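Skekville Food Pantry – Walk-Through Checklist
Date: 7/23/18
Checked by: Ghizlane Ouali

Front door and ramp clear: Yes
Exit signs lit: Yes. Back one flickers – Asmaa Lamrani has ordered a bulb.
Fire extinguisher tag current: Yes, good through September
Cooler at or below 40 F: Yes
Shelves anchored: No. Unit 9 moves when pushed. Keep cans off the top shelf until fixed.
Boxes off floor: 3 on floor by the sink, moved during check
Aisle at least 30 inches wide: Yes 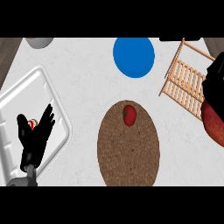
White tray on the marble counter.

Counters wiped between shifts: Log filled in
First aid kit stocked: Needs gloves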